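Dasthorpe toy library to stay open through the winter

The Dasthorpe toy library will keep its doors open until April after the town council approved a grant of $2,257 toward its heating and rent.

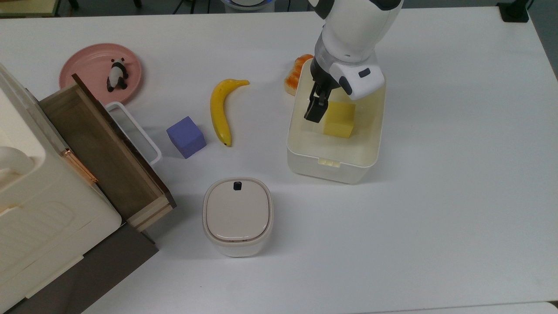
Georgiev

The library, on Fladby Street, lends toys, puzzles and play food to families with children under 8. It has 300 members, up from 200 last winter, and had warned in the fall that it might have to close during the coldest months.

Under the new plan, members can borrow four items at a time and keep them for three weeks. Small pieces should come back together in a lidded box or a clear bag. Late fees have been dropped.

Bollance, the hardware store next door, will take returns at its front counter until 6 p.m. when the library is closed.
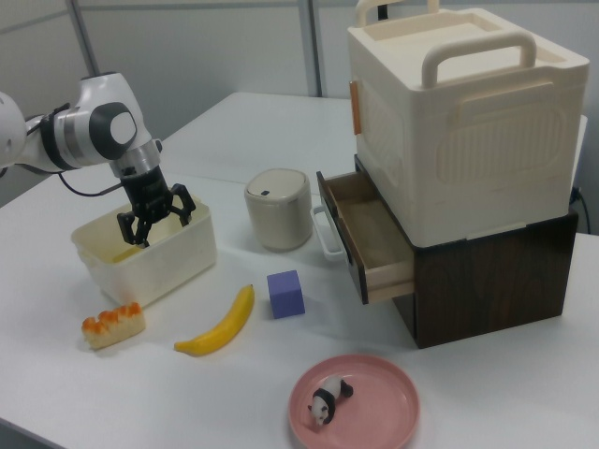
Also in Dasthorpe

The footbridge behind the Fladby Street parking lot is closed for repairs to its handrail. Walkers are being sent by way of the mill path until the work is finished.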